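白いテーブルの赤っぽいシミが落ちません

投稿者:Kamrul Nanayakkara

天板が白いテーブルを使っています。買うときに家族全員から「汚れるよ」と言われ、全員が正しかったわけですが、それはさておき相談です。

4月ごろから、赤みがかったオレンジ色の薄いシミがぽつぽつ残るようになりました。犯人はたぶんトマトソースかキムチです。台所用洗剤では薄くなるだけで消えません。表面はつやのない白で、細い線が走っていて、その線の周りも気になります。メラミンスポンジは使っていいものでしょうか。

ベストアンサーに選ばれた回答
投稿者:Asnakech Gashaw

メラミンスポンジは最後まで我慢してください。つや消しの面をこすると、そこだけ妙につやつやして、シミより目立つ「きれいな場所」ができます。うちにあります。日曜の朝日が当たると実に見事です。

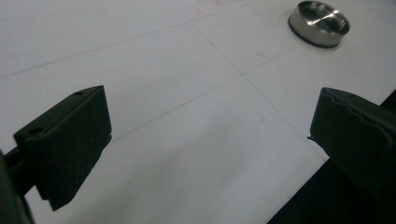

トマトやキムチの色は油に溶けているので、水拭きではまず動きません。食器用洗剤をぬるま湯で薄め、キッチンペーパーに含ませて10分ほど置いてから拭き取ります。ステンレスの小皿のそばにピンクっぽい汚れがひと筋ありますが、この手の淡い汚れならまずはこれで十分試す価値があります。残ったら重曹を水で練り、指の腹でそっとなでる程度に。線のところは柔らかい歯ブラシで、線に沿って動かすこと。横切るように磨くと汚れを周りに配って回るだけです。

それでも残る分は、日の当たる窓際に天板を向けておくと薄くなることがあります。私は三日かかりました。その間、食事は床でした。

ほかの回答
投稿者:Steinar Hedegaard

Zidicoのクリーナーを買いましょう。976円でした。効いたかどうかは、途中で飽きたのでわかりません。

ほかの回答
投稿者:Tymofii Shevchuk

塩素系漂白剤は材質によって黄ばみます。シミを消そうとしてテーブル全体を同じ色に近づけた者からの忠告です。どうしても使うなら、裏側の見えない場所で試してから。酸性の洗剤と一緒に使うのは絶対にやめてください。
あと、ランチョンマットという発明があります。

質問者からのお礼
投稿者:Kamrul Nanayakkara

皆さんありがとうございます。洗剤の湿布を二回やったところ、大きいほうはほぼ消えました。線の近くにまだ少し残っているので、今夜は歯ブラシを出します。ランチョンマットは買いました。白です。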